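Small Kitchen, Full Pantry

The play kitchen has become a serious piece of furniture. Sales of scaled-down counters, sinks and shelving have pushed makers such as Femar to treat them much as they treat the full-size article, with durability targets and published storage volumes.

Elba Palma, who drafts children's furniture for Edden, starts with the worktop. Her current slab is tested to 2000 wipe-downs before the finish is checked for wear. Corners are rounded at the front, where a child's forehead is most likely to arrive. The base below is left partly open, and in most homes that shelf fills with whatever is soft and has no other place.

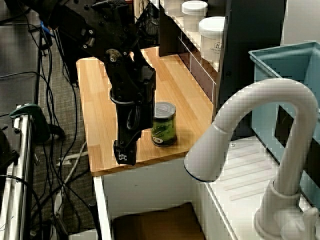 A can with a green label on the wood-toned counter, with the white toy sink and gooseneck faucet at right.

Cans and canisters are the hardest items to plan for. A cylinder wastes the corners of any rectangular shelf, and a tall one with a narrow base tips when the unit is bumped. Palma sets white lidded containers along the top of the shelving and keeps drawers for flat goods. A single can may stay on the counter during play.

The faucet causes more argument. Damián Ulloa, a product tester in the same office, prefers a low spout. A high gooseneck leaves room for a pot in the basin, but it also makes a convenient handle, and his pull rig loads each one 900 times before the mounting is approved.

Storage bins beside the sink should lift out with one hand. Ulloa recommends smooth plastic with a plain rim, washed monthly in warm water and mild soap, then dried upside down overnight.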